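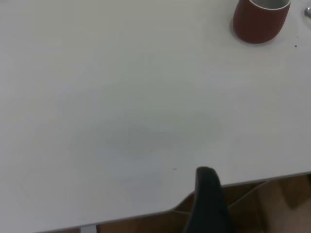

Unit 4: Glazes, Clay Bodies and Fit

Course: Introduction to Ceramic Materials
Instructor: Kerttu Rautiainen
Whiteley School of Applied Arts

4.1 Scope of the unit

This unit covers the relationship between a fired clay body and the glaze that covers it. Students should have completed the Unit 3 reading on kiln atmospheres before attending. The laboratory portion is supervised by Howard Crabtree and is graded separately.

4.2 Terms

Body: the clay mixture from which a piece is formed, considered apart from any surface coating.
Glaze: a layer of glass fused to the body during firing.
Fit: the degree to which body and glaze shrink by compatible amounts as the kiln cools.
Crazing: a network of fine cracks in the glaze, caused by tension. The glaze has contracted more than the body.
Shivering: flaking of the glaze, usually at rims and edges, caused by excessive compression.

4.3 Matte and glossy surfaces

A mug may be dark and matte on the outside and white and glossy within. A potter who works this way is using two surfaces on one wall, and each must fit the same body. A difference in thickness between the inner and outer layers can place uneven stress on the wall, particularly in thin ware.

Matte surfaces may result from fine crystals that form during slow cooling, from a high proportion of alumina, or from underfiring. Only the first two are considered sound practice. An underfired glaze may resemble a true matte but often stains and scratches easily. Surfaces in contact with food should be smooth, fully melted and tested for leaching.

4.4 Absorption test

Weigh the fired, unglazed sample dry. Boil it in water for two hours and leave it to soak until the next session. Blot the surface and weigh again.

Absorption (percent) = (wet weight - dry weight) / dry weight x 100

Worked case: a test bar weighs 192 grams dry and 201.6 grams wet. The gain is 9.6 grams and the absorption is 5 percent. A body at this level is still porous and would not be suitable for unglazed tableware intended to hold liquids.

4.5 Assignment

Prepare three test bars from the Trernbridge red body and report the absorption of each. Written reports are limited to 2,000 words, excluding tables. Reports without raw weights will be returned unmarked.

Reading: Clegg, G., Notes on Glaze Fit, chapters 2 and 5 (on reserve).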